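Search the notebook Enter keyword Go
Home Entries Materials Workroom Contact

Basket conditioning and repair, second bench session
17 May 2019
Posted by the workshop desk, Onolberg

Purpose of the entry. To record the condition of the baskets received under the Ferov loan, the treatment applied to the first group, and the matters left open for the next session. The earlier entry covered receipt and quarantine only and should be read together with this one.

The loan consists of 22 baskets. Five were set apart on arrival because their bases are broken through, and they will be dealt with under a separate heading. The remaining 17 are sound enough to be handled at the bench and are the subject of what follows.

Room conditions. The dehumidifier was switched off at the start of the session and the window onto the yard was kept closed. The thermometer on the shelf read 20 degrees when work began and was not seen to move before the midday break. The humidity reading is not entered, as the gauge had been knocked and its needle was sticking. It has been labeled and placed in the drawer for faulty instruments. Colleagues are asked not to return it to the shelf until it has been checked.

Surface cleaning. All cleaning was done dry. A soft brush was used along the direction of the weave, with the vacuum nozzle held a short distance away and covered with net. Brushing across the strands was tried on one sample piece and discontinued, as it lifted short ends which then had to be trimmed. Dust removed from the interiors was fine and gray. Two baskets from the Dirkby group also held seed husks, which were bagged and numbered.

No water was used on any piece with a stained finish. The Abdel Hamid notes, which came with the loan papers, recommend a light misting before any reshaping. This was followed for the three unstained baskets only. They were misted, wrapped in damp cotton and left under cover. They will be examined before any weight is placed in them. 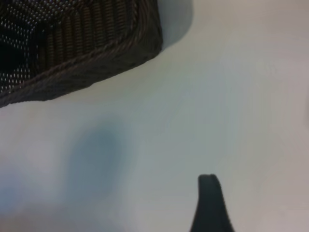 Borders require a longer note than was given in the first entry. The condition form has a single line for "rim," and this has proved too narrow, as the upper rim and the lower edge wear in different ways and should be recorded separately. The dark brown basket is a useful reference for the wording. Its wall is tightly woven in closely spaced vertical ridges, while the band along the bottom edge is thick and rounded, with a rope-like twist, and is slightly lighter and grayer than the wall above it. The band also carries around the corner in a curve, so the form should allow for "corner, rounded" as well as "corner, square." It is proposed that the lower edge be entered as "border, twisted" wherever this kind of finish is met, and that "braided" be kept for cases in which three separate strands can be followed by eye.

Color terms were also discussed. The forms completed so far use "brown," "dark brown," "walnut" and "tobacco" without any agreed difference between them. From this session onward only "light brown," "mid brown" and "dark brown" are to be used, with a second entry for the border where it differs from the wall. Earlier forms will be corrected in pencil – the original wording is to be left legible.

Tags. The string tags supplied with the loan are too stiff and have begun to rub at the point where they are tied. They were removed from the cleaned pieces and replaced with soft cotton tape, passed loosely through the weave below the rim. The Ferov numbers were copied exactly, including the leading zeros. The old tags are in an envelope in the front of the loan folder and must go back with the baskets.

Supplies. The cotton tape is nearly used up. A further roll has been requested, together with acid-free tissue for padding the interiors. The tissue is sold in packs of 3000 sheets, which is more than this project requires, and the Onolberg store has been asked whether it will take the balance.

Matters outstanding:
The damp-wrapped baskets are to be opened and checked for mold at the start of the next session.
The revised condition form is to be circulated before any further forms are filled in.
The loose handle from the Dirkby group is still without a match. It has been placed on the top shelf with its own number.
A reply is awaited from the lender on whether old repairs in wire may be removed. Until it is received, all wire is to be left in place.

Previous entry Next entry Back to Entries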